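分类：课程作业 > 本科生项目报告 > 机器人与自动化

先拽一下再抓：双臂机器人从衣服堆里拿单件衣物的一点尝试

先说我们这个题目是怎么缩水的。开题的时候写的是"双臂机器人自动整理洗好的衣服"，从拿、到展开、到叠、到放进格子里，一整条龙，PPT做得特别好看。中期检查的时候变成了"自动拿取与展开"。到最后交报告，就剩下"从一堆衣服里稳稳拿出一件"这一步了，哈哈。不过我现在觉得这一步够写一篇报告了，因为它真的比我想的难太多。

项目名叫Kerkis，名字是组里随便起的，后来代码仓库、文件夹、日志前缀全是这个名字，想改也改不动了。我负责的是抓取这一块，就是决定夹爪往哪儿下、下去之后怎么判断手里到底是一件还是好几件。下面写的主要是我自己做的部分，底层控制和标定是组里别的同学的工作，我只在用到的地方提一句。

一、问题是什么

叠衣服的论文很多，我看了一个寒假，发现它们大部分都默认一件事：桌上就一件衣服，最多有点皱。可是衣服从烘干机里出来的时候是一大坨，袖子穿在别人的领口里，裤腿缠着裤腿。你让夹爪看准最高的那个点夹下去往上提，经常提起来一串。

一串提起来有什么后果呢？后面的展开模块会直接懵掉。它的输入假设是单件，看到两件连着的衣服，会很自信地找出两个"袖口"，然后让两只手各抓一个往两边拉。第一次看到它把一件T恤和一条毛巾当成一件衣服认真展开的时候，我们笑了好久，笑完发现这个问题得先解决，不然后面做什么都白搭。

所以我把自己的任务重新写了一遍：给定头部相机的一张俯视偏斜的图和一个抓取点，在真正提起来之前，预测这一抓会不会带起别的衣服；如果会，就换一个点，或者用另一只手去按住、拨开。

二、一开始的办法，以及它为什么不行

最先想到的当然是分割。把每件衣服在图像里分出来，挑一件露得最多的，抓它中间，完事。我用了实验室现成的分割工具Mocanu，它是上一届留下来的，拿杂物数据训练过，对杯子盒子之类的效果很好。

衣服上就不太行了。颜色差得大的时候还可以，深色压浅色，边界清清楚楚。可是浅色压浅色，Mocanu基本上把整堆当成一件。我们的桌面还是白的，白衣服摊在白桌子上，有时候它连桌子都一起算进去。我试过换阈值，试过把图像对比度拉高，试过加深度图。深度图有一点帮助，但布料的厚度太薄了，两层布之间的高度差跟传感器噪声差不多，皱褶的高度差反而大得多，所以它又会把一件皱衣服切成好几件。

还有一个更根本的麻烦：就算分割全对，也只能告诉我们表面上谁露在外面，下面缠没缠在一起是看不到的。一件衣服可以露出大半个身子，看着完全独立，结果一只袖子压在最底下还打了个卷。

我在这条路上磨了快一个学期的前半段，代码写了一大堆，最后在报告里只占这么几段，有点心疼。

三、"拽一下"这个想法

转机是我自己在宿舍收衣服的时候想到的。我找一件衣服的时候会先捏住一角轻轻拽一拽，看看哪里跟着动。跟着动的就是同一件，或者是缠在一起的；不动的就跟它没关系。这个判断根本不需要认出衣服的种类，也不太在乎颜色。

于是方法就变成这样：

第一步，用很简单的规则选一个候选抓取点。规则真的很简单，就是局部有凸起、夹爪伸得进去、离桌沿不要太近。这里Mocanu还在用，只用来把衣服和背景大概分开，分错一点没关系。

第二步，夹住，抬起一点点，幅度小到整堆不会散，然后放低回来。抬之前拍一张，抬到最高的时候拍一张，回来再拍一张。

第三步，比较前两张图，算每个位置移动了多少。第三张图用来看布料有没有回到原位，没回去的地方通常是滑动了，说明它跟被夹住的那件之间只是搭着，没有缠死。

第四步，一个小网络读这几张图加上腕部的受力变化，输出两个值：这一抓是单件的可能性，以及如果不是单件，另一只手按在哪里比较好。

受力这一项是后来加上的，原来只用图像。加上之后提升很明显，想想也合理，缠住的时候拽起来手感就是重一截嘛。不过受力的数据特别"脏"，夹爪上的线缆一晃，读数就跟着漂。我最后的处理很土：每次拽之前先在空中停一下，把那时的读数当零点，后面全部减掉它。比我之前写的那个滤波器好用，那个滤波器写了三天。

四、数据

数据分两部分。

一部分是遥操作的演示，我们几个人轮流戴着设备去做"按住一堆、拿出一件"的动作，总共录了200条左右。录这个很累，胳膊要一直悬着，而且人做起来会不自觉地偷懒，总挑最好拿的那件。后来我们约定，开始之前由另一个同学指定拿哪一件，不许换。这条规矩加上以后，演示里才出现了像样的双手配合。

另一部分是机器人自己抓的。程序随机选点，拽一下，记录，然后不管三七二十一直接提起来，看结果。这样一共攒了2000次抓取。衣服是大家从家里带的，加上一批Vasasport的运动服，那批料子特别滑，夹爪经常夹住了又溜掉，刚开始我很嫌弃它，后面却发现它给数据集带来了很多"滑动但没缠住"的样本，这种样本在棉衣服里很少见。

然后是标注。我原本打算2000次全部标完，标了一个晚上就知道不可能。因为"带起了几件"有时候连人都要反复看回放才能确定，比如一只袜子静电吸在毛衣背面，回放里晃一下才露出来。最后我标了其中的800次，每次只写一个标签：单件，或者多件。剩下的没有标签，用来做网络前半部分的预训练，任务是让它根据抬之前的图预测抬之后哪里会动。

标完一统计，800次里有343次是多件。看到这个数的时候我挺震惊的，说明随便抓一抓，差不多一小半都是带着别人一起上来的。我以前看演示视频总觉得抓取这一步没什么，看来是视频挑得好。

标注标准我也写一下，免得后面接手的同学猜：完全离开桌面的、或者被拖动超过自己一半长度的，都算"被带起来"；只是表面被蹭皱了，不算。提起来之后在半空掉下去的，仍然算带起来过。夹空的我单独放了一个文件夹，没有算进这800次里面。

五、训练里的几个坑

网络很小，单张显卡一个下午就能训完，所以我试了很多乱七八糟的配置，真正有用的经验只有几条。

第一个坑是数据划分。我最开始按单次抓取随机划分训练集和测试集，结果好得离谱，开心了两天。后来才反应过来，连续的几次抓取用的是同一堆衣服，堆的形状几乎没变，等于考试的时候见过原题。改成按"堆"来划分以后，也就是每次重新倒一堆才算新的一组，成绩掉下来一大截，这个才是真实的水平。如果有学弟学妹也做类似的数据，千万先检查这一点！

第二个坑是手臂挡镜头。头部相机看下去，手臂伸出去的时候总会挡住一部分桌面，而且抬起的时候手臂自己也在动，光流算出来最大的一块运动永远是手臂。我用关节角算出手臂在图里的位置，把那一块盖掉。盖得太紧会漏，盖得太松会把夹爪旁边最关键的布料也盖掉，最后留了一点边，凭感觉调的，没有什么理论。

第三个坑是拽的幅度。幅度太小，什么都看不出来；幅度太大，本来没缠住的也被带得乱七八糟，等于把题目改了。我们试了几档，最后定在一个肉眼刚好能看出布料在动的高度。薄衣服和厚毛巾其实应该用不同的幅度，这个我没来得及做成自适应的。

第四个坑比较蠢，有一天晚上的数据，左右两只手的受力通道接反了，文件名又没有区别，训练的时候怎么都不收敛。我查了整整一天的代码，最后是把曲线画出来才看到的。现在每次开机我都会先手动捏一下左边的夹爪，看看屏幕上是不是左边那条线在跳。

六、结果怎么看

我做了三种方法的对比：只用Mocanu分割选点；分割加深度；还有我们的"拽一下"。三种方法用的是同一批衣服，每轮都重新倒一堆，顺序打乱着来，避免某一种方法总碰上好拿的。

总的来说，"拽一下"在三种里面带起多件的情况最少，差别最大的是浅色衣服堆。颜色差别大的堆里，分割加深度其实也不差，而且它不用多花一次拽的时间，速度还更快。如果你的衣服都是花花绿绿的，我会老老实实推荐分割。

真正用上双手配合的次数比我预想的少。大部分时候，网络觉得这个点不好，程序就换一个点，换一两次就找到好拿的了。只有整堆都缠在一起的时候才需要另一只手去按。按的位置预测得一般，有时候会按到正在被提起来的那件衣服自己身上，两只手互相较劲，场面有点好笑，也有点吓人，所以我们加了受力上限，一超过就两边同时松开。
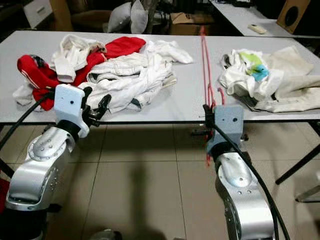 作者：祁闻樱

我拿这样的桌面来讲分析会比较方便。左边那堆大，白的压在红的上面和旁边，白色长袖往桌子中间伸过来；右边那堆小一点，基本都是白和米白，顶上有一件带亮绿色和蓝色的印花。两堆对同一套程序来说，难度完全不一样。

左边这种堆，光看颜色就能把红的那件和白的分开，分割很自信。可是红布和白布之间怎么叠的，图上只能看到最外面一层，搭在桌沿上的那一段红布到底和中间是松的还是紧的，只看图我也说不准。这种情况我更愿意让它先拽一下。还有那只伸出来的长袖，规则选点特别喜欢这种地方，又突出又好夹，但是抓袖子提起来，整件衣服会从堆里面横着抽出来，沿途碰到谁就带上谁。我在后面的版本里给"细长凸起"降了权重，效果立竿见影。

右边这种堆，分割就基本靠那块印花撑着了。印花会被它单独切成一件小东西，周围的白布则糊成一整片。拽一下之后，印花旁边跟着一起动的白布就会被归到一起，这正是我最想要的效果。左下那边有些比较暗的褶子，深度图很容易把这样的褶子当成两件衣服的分界，运动图一般不会上当。

另外，两堆之间留有空当，这对我们很重要。夹爪可以从前面桌沿进去，再往左或者往右，路径规划不用绕太多。两堆靠得太近的时候，右手去按左边那堆，腕部很容易蹭到右边的衣服，蹭一下，运动图里就多出来一块假的运动。像细绳这类细长的东西也要当心，它们在运动图里只占几个像素的宽度，网络常常当没看见，可是真勾在夹爪上，受力读数会变得很怪。我的建议是把受力异常但图像没什么变化的情况单独报出来，停下来等人看一眼。这个功能写了，测得还不够多。

七、没做完的和做错的

没做完的首先是换地方测试。我们本来想把整套东西搬到Birnia那边的样板间去试，那边光线偏黄，桌子是另一种颜色，地方也更挤。最后时间不够，只拷了代码过去跑通了仿真，所以我不敢说这套方法换个房间还好不好用。

其次是速度。每抓一次都要先拽一次，遇到好拿的衣服其实是浪费。比较合理的做法是先用图像估一个信心，信心高就直接提，信心低再拽。我写了一个很粗糙的开关，默认是关着的，感兴趣的话可以在配置里打开玩玩，但是请站远一点。

做错的地方，我觉得是太晚去看原始回放。前期我一直盯着损失曲线和准确率，曲线不动就调参数，调了很多没有意义的东西。后来老师让我们每个人每周把失败的回放从头到尾看一遍，我才发现很多失败跟网络没关系，是夹爪闭合得太早，或者衣服正好堆在桌沿外面，一松手就往下滑。这些用几行规则就能改掉。

标注也有问题。800次全是我一个人标的，没有人复核。有些边界情况我前后标准可能不一致，尤其是刚开始标的那一批，当时"拖动超过一半长度"这条规定还没有想清楚。理想的做法是找另一个人独立标一遍再对一下，这个留到下学期。

八、下学期想干什么

想做的事情排了一长串，最想做的是让"拽"这个动作变得有方向。现在只会往上抬，可是人拽衣服的时候会斜着拽、抖着拽，往哪边拽能看到更多信息，这件事本身就可以学。我做了一点点试验，往桌沿方向斜着拽，看到的运动区域比直上直下更清楚，不过也更容易把衣服拽到地上去。地上的衣服头部相机看得到，手够不着，每次都得人去捡，捡到后来我都有条件反射了，听到电机声就往桌子底下看。

再就是跟后面的展开模块接上。我这边输出的是"单件的可能性"，展开模块那边想要的其实是"这一抓离衣角有多近"，两边对不上，现在中间靠一段很丑的转换代码撑着。接口得坐下来一起重新定。

代码和标注说明都放在组里的Kerkis仓库下面，先看README里关于受力零点的那一段再开机。回放文件很大，没有放进仓库，需要的话找我拷硬盘。

相关报告
· 用Mocanu给厨房杂物做实例分割：一份踩坑记录
· 夹爪手指贴什么材料好：几种防滑垫的对比
· 遥操作录数据时怎样减少手臂疲劳
· Birnia样板间灯光条件测量笔记
· 展开模块中期小结：找衣角比找袖口靠谱吗

联系我们 | 投稿须知 | 版权归报告作者所有，转载请注明出处 | 返回顶部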